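Ernbridge Public Library
23 Aug 2024

1/ The Ernbridge Public Library will change its lending rules at the start of November. This thread sets out what is changing, what is staying the same, and where to send comments.

2/ Overdue fines on books, magazines and audiobooks will end at both branches. Fines already on an account will be cleared when the new rules take effect. Cardholders do not need to apply.

3/ Charges for lost or badly damaged items will remain. An item is treated as lost when it is 86 days past its due date. If it is returned in good condition after that point, the charge will be removed from the account.

4/ The standard loan period stays at three weeks, with 2 renewals. An item that another cardholder has requested cannot be renewed. Holds will be kept at the desk for 15 days, up from seven.

5/ Museum passes and items from the Sutter Room are not covered by these changes. Sutter Room materials are for use in the building only, and a photo ID is required to view them.

6/ Cards blocked only for unpaid fines will be unblocked automatically. Cards blocked for lost items will stay blocked until the items are returned or paid for. Staff at either desk can tell you which applies to your card.

7/ We have been asked whether people will still bring books back on time. Reminders will go out by email or text before the due date and again after it. Accounts with an item more than three weeks overdue will not be able to borrow until it is returned.

8/ The library board approved the new rules after a public comment period. Board chair Araceli Carrasco thanked residents who wrote in, including those who opposed the change. The minutes are available on request from the main desk.

9/ Separately, 1,000 titles have been added to the adult nonfiction shelves this summer, chiefly in health, home repair and cooking. The older cookbooks have moved to the second floor — please ask if you cannot find a title you use often.

10/ Questions about the lending rules may be sent to Trevor Sedgwick, Head of Circulation. Questions about the collection may be sent to Marlies Hollenstein, Adult Services. Please do not include your card number in a public reply to this thread.

11/ Printed copies of the new rules are available at both desks in English and Spanish. A large-print copy can be mailed to any cardholder who asks for one.

12/ The fall reading list for home cooks is also out. It covers soups, noodles, bread and everyday vegetables, and all titles on it may be placed on hold now. 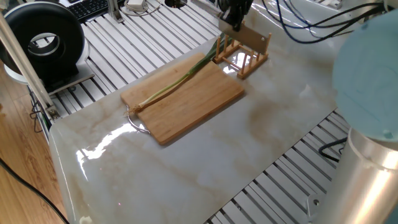 A green onion on a bamboo cutting board. Fall reading list: everyday vegetables.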